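Saeed Mohammadi
@saeedm_prirbridge
4 October 2024

1/ The Flirness people have put out another newsletter about how much smarter we all got by switching to their "slow shopping" plan. I've been on it since April. A few doubts, for anyone in Prirbridge thinking of signing up.

2/ For those who missed it: you pay 10 dollars a month, and Flirness holds your online orders and sends them all at once, every 24 days. The pitch is less waste, fewer vans, fewer impulse buys. I liked the idea. I still sort of like the idea.

3/ First claim: "members buy up to 58 percent less." Less than what? Less than they bought before? Less than their neighbors? I wrote and asked. I got a reply thanking me for my passion.

4/ My own spending went down for one cycle and then came right back. I just learned to order early. Same stuff, same boxes, with a monthly fee on top.
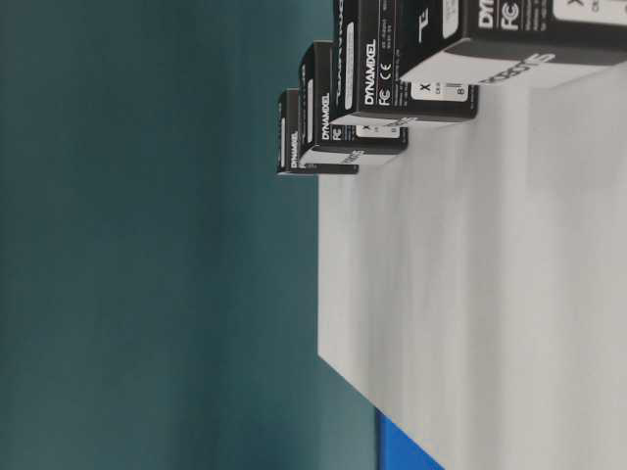 5/ Second claim: fewer packages. Maybe fewer trips. But everything I order still comes in whatever the seller packed it in, and then Flirness puts all of that inside a bigger carton. I don't see how adding a carton gets you to less cardboard.

6/ Elfriede Haslinger over in Monerholm kept her receipts and her recycling for 2 full cycles (she's more patient than I am). Her bin was as full as ever, only now it was full on one day and empty the rest of the time.

7/ Third claim, and the one that bugs me: the vans. The newsletter says each grouped drop "replaces" a bunch of separate ones. Does it, though? The regular delivery van still comes down my street every afternoon for everybody else. It would drive past my house whether I had a parcel on it or not.

8/ If the whole street joined, sure, I can see it. That's a real argument for grouping deliveries by street. It's a weak argument for charging one guy on the corner a monthly fee.

9/ Someone will say it's the waiting that helps, that you cool off and cancel. Okay. I canceled one thing. It was a garlic press. You can also leave a garlic press in your cart for free.

10/ And returns are a mess. Most sellers start the clock when the item reaches the Flirness depot. By the time I open it, the return window is mostly gone. I ate the cost of a pair of shoes that way – check the dates before you join.

11/ To be fair, the drivers are great, and the pickup desk at Arabzadeh Hardware is handy if you work late. Shane-proof packing it is not, but nothing of mine has shown up broken.

12/ What I'd want to see before I pay for another month: the actual numbers, before and after, with the people who quit left in. If you've asked them for that and got something back, send it to me. I'll post it even if it makes me look wrong.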